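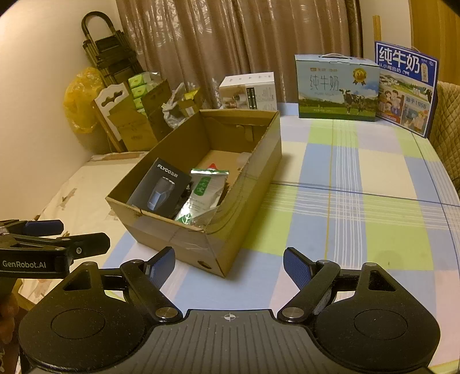 Smaller households should be allowed to send in one mixed box instead of sorting everything at home first, a reader in the MacAulay district wrote to Broradero last week, adding that a shaver box, a milk carton and a foil pouch should not need three trips.

From Monday, October 31, 2022, that is how it will work. Broradero, which runs the packaging collection in MacAulay and the streets behind the Emilano market, will take cardboard, drink carton boxes and foil pouches together, provided they are put inside one open cardboard box.

Used boxes are fine. Torn edges, missing flaps and old tape do not matter, and small holes are accepted if nothing can fall through. The box should not be taped shut, so that the collectors can check the contents at the door.

Product boxes, such as those for shavers and other small appliances, must be emptied of chargers, manuals and plastic trays. Plastic handles on multi-pack milk boxes can stay on. Foil pouches should be empty and dry, and will be pulled out by hand at the depot.

A trial with 182 households began in June. According to Statport, the firm that kept the records, the share of boxes turned away fell from 21 percent in the first month to 9 percent in the last. Most of the refused boxes had food left in them or were too heavy to lift safely.

The new weight limit is 20 pounds. Boxes may measure up to 60 inches when length, width and height are added together. Anything larger still has to go to the depot on the north side of the market, which keeps its present hours.

The service will cover 2,000 addresses to begin with. Households on the list have been sent a card with their pickup day. Those who did not get one can ask for it at the Broradero counter in the Emilano market hall.

Glass, batteries and electrical items are not part of the change. An old shaver cannot go in with its box and should be handed in at the counter.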